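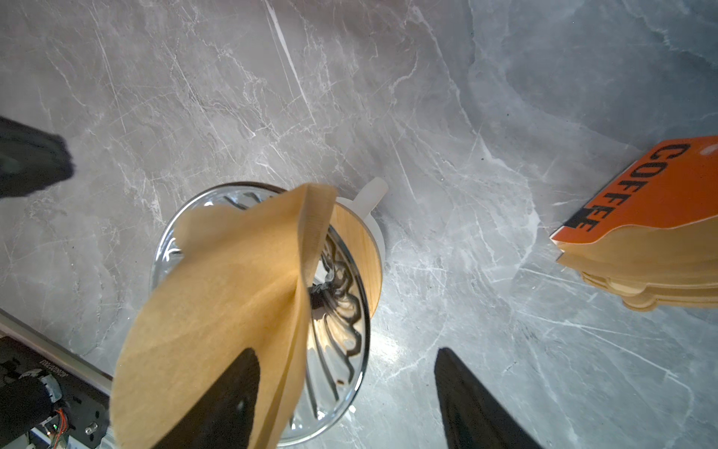 May 27, 2024
By Jolene Halliday

Short Fiction | Community

I'd promised the Wulwood food bank 52 jars of marmalade before I'd checked whether I could make one. Mum said lovely, dear, and went to hide her good pan.

By March I had sticky elbows and 11 jars, two of them more like soup. Then Edet from next door turned up with his sister, a sack of oranges and some very firm opinions about pips (in a muslin bag, tied, no arguing!). We boiled and stirred till gone midnight and I burnt my thumb twice.

I wheeled the lot down in Gran's old pram, clanking all the way. The woman on the door held a jar up to the light.

"Got any strawberry?" she said.

I told her to ask me in June.

11 comments | 462 shares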